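The ferry from Volstead was late, so I had most of the afternoon to get rid of my father's things. He had kept room 73 at the Lider Hotel for three winters, and the manager wanted it back by 8th June.

There was less than I expected. A radio, a tin of keys, two pairs of boots, a map of the Kingi islands with pencil marks on it. I put the radio in the lift and sent it down to the lobby, where the porter said he could use it.

The map I kept. He had drawn a line from the harbour to a rock called Elen, and beside the line he had written 3335. I tried it as a depth and as a distance and it was wrong for both. Then I tried it on the little safe in the wardrobe, and the door opened.
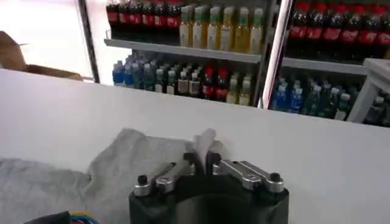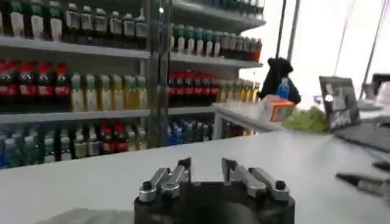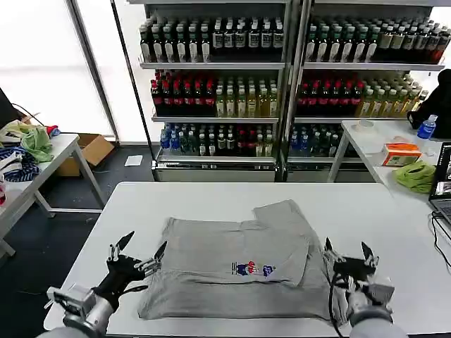
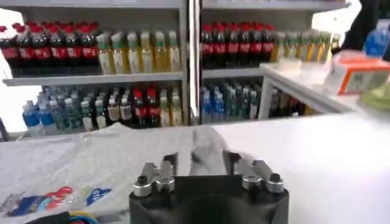

Inside the safe was an envelope with my name on it and 296 in old notes, the sort the bank stopped taking in March. There was no letter. I sat on the bed and went through the notes twice in case he had written on one of them. Then I packed his shirts. The last was a light grey T-shirt with a small cartoon print on the front in red, blue and white, and I folded it badly, one shoulder sticking out, and put it in my own bag. I had never seen him wear anything with a picture on it.

At five I took the key down. The manager asked if I had found everything and I said yes. She gave me a bill for the telephone - one call, made in the winter, to my old number.

I paid it and walked to the quay. The ferry was in by then. I stood at the back, on the open deck, and looked for Elen on the way out, but it was on the other side of the boat and I only saw it when we had nearly passed.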